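Can a robot put away laundry yet?

Posted by sockdrawer60

I have 4 kids and I'd pay 3000 bucks tomorrow for something that hangs up shirts. Is that real yet, or just simulations like this?

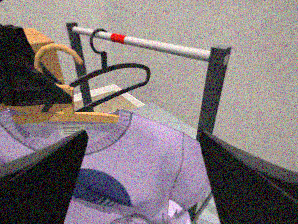

Black hanger on the rail, wooden one below it.

Tipene Lowther

Not at home, no. I fix conveyors at Tawfik and we tried an arm for sorting shop rags – fine with boxes, hopeless with cloth.
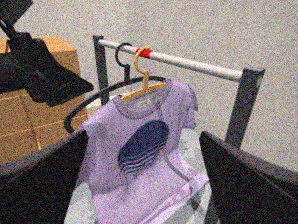 Cloth changes shape every time you grab it, so the arm has to keep guessing. Give it 7 years, maybe?

brernside_mom

My robot vacuum can't even handle a sock lol. I wouldn't trust one with

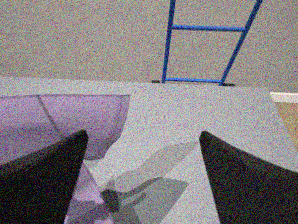 anything I iron. Save your money and teach the kids!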